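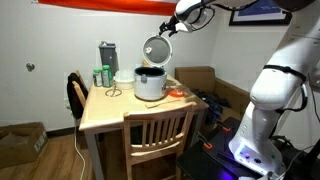
Planner update: hinged lids, doors and anything else that swings

The November build of the Plimov planner went out to all sites on November 13, 2025. Most of it is bug fixing, but there is one change that everybody who writes tasks should read about before the next round of kitchen work, and it concerns things on hinges.

Until now Plimov treated a lid much like any other object. You gave it a grasp, a start pose and an end pose, and it planned a path for the arm between the two. For a lid that lifts clean off, such as a saucepan lid, this is fine. For a lid fixed to its body at the back, like the one on a rice cooker, the path between the two poses has to be an arc about the hinge, and the planner had no idea the hinge was there. People got round it by adding waypoints by hand. The Stotlow team had a task file with nine of them for a single lid.

What has changed

You can now declare a hinge in the task file. The entry needs an axis, a radius and an opening limit, and the planner keeps the gripper on the arc within those values. The fingers are allowed to turn a little against the lid edge as it goes up, so the wrist does not have to follow the full angle. On a tall appliance standing on a table this matters quite a lot, as the arm is often reaching over from above and the last wrist joint runs short of travel.

If you don't know the axis, leave it blank and set the estimate flag. The controller will then make a short, slow pull at the start, watch how the wrist force changes direction and fit an arc to it. The fit is refreshed every 300 milliseconds while the lid is moving. It works well on lids with a steady feel. It does less well on lids with a spring catch, where the first part of the movement is mostly the catch letting go. For those, measure the axis and type it in.

Holding a lid open

There is a new hold state as well. Before this, a task that opened a lid went straight on to its next step, and the arm either let go or tried to keep its exact position with full stiffness. The second of these is hard on small plastic hinges. In the hold state the arm stays stiff along the arc and soft in the other directions, so a nudge to the appliance is taken up by the arm and the hinge is spared. The hold ends when the next step asks for it or when the timeout runs out. The default timeout is 4 minutes and can be changed per task.

Perception

Bedoya, the scene model that feeds the planner, now stores a lid and its body as two linked parts. In the old version an open lid was often saved as a separate round object floating over the table, and the planner would then route around it while also trying to hold it. We have replayed over 700 saved scenes from the Brultham flat through the new version. The floating lid is gone from nearly all of them. The remaining failures are mostly lids with a shiny inner plate, where the depth reading drops out -- we are still working on those.

Loose lids are not affected. A lid lying on the table by itself is still an ordinary object, and Bedoya will not try to link it to whatever happens to be nearest.

One thing to check

Collision padding for held objects has been switched on for hinged parts, with the same margin as for everything else. On a crowded table this can make the planner refuse a lid that it used to open, usually with the message "arc blocked near limit". Lower the opening limit first. If it still refuses, look at what Bedoya thinks is behind the appliance, as bottles and jugs tend to be given boxes larger than they really are. Please don't turn the padding off for a whole task.

Task files from the July build will load as before, and hand-placed waypoints still work. When a file has both waypoints and a hinge entry, the hinge entry wins and a warning is written to the log.

Drawers are next. Sliding parts use the same code with a straight line in place of the arc, and a test branch is open to any site that wants to try it.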